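Section 5: Setting up the counter

If you have got this far, the cabinet base is standing, the sink unit is beside it and you have at most a modest collection of leftover hardware. Gendby play kitchens leave the works with a few spares. A whole handful means a return visit to Section 4.

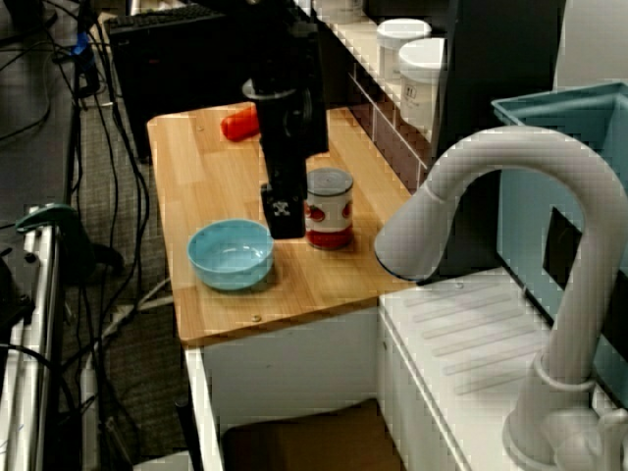
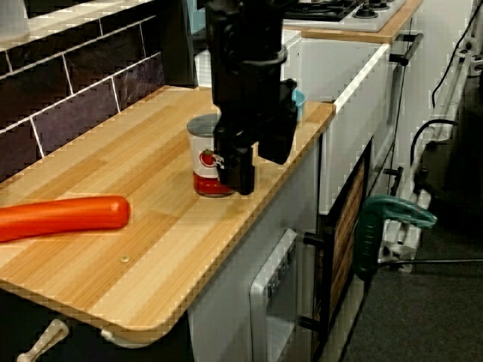 Stocking the counter is the part everyone under five believes to be the entire job. Start with very little, whatever the management tells you. A light blue bowl, a tin with tomatoes on the label and one orange-red vegetable will keep a small restaurant trading for a good while, and they leave elbow room for the chef.

1. Check the screw heads in the countertop with a fingertip. Each should sit level with the wood. If one catches, give it a quarter turn by hand.

Caution: Do not use a power driver on the top. Our Tridcombe service desk knows the sound of that phone call.

2. Wipe the wood with a barely damp cloth, going with the grain, and dry it straight away.

3. Set out the bowl first, then the tin, then the vegetable. The order has no technical basis, but Inês Marinho wrote the original sheet and she feels strongly about it.

4. Keep spare food in lidded tubs off the work surface.

Note: The faucet is not plumbed and never will be. Your customer may dispute this. Do not settle the argument with a jug, as the colour of the wood will change and the warranty will not cover it.

5. Stand back. Supper will be served shortly, and you will be expected to eat all of it.

Replacement screws: ask for bag 31. For the tap, see Section 6.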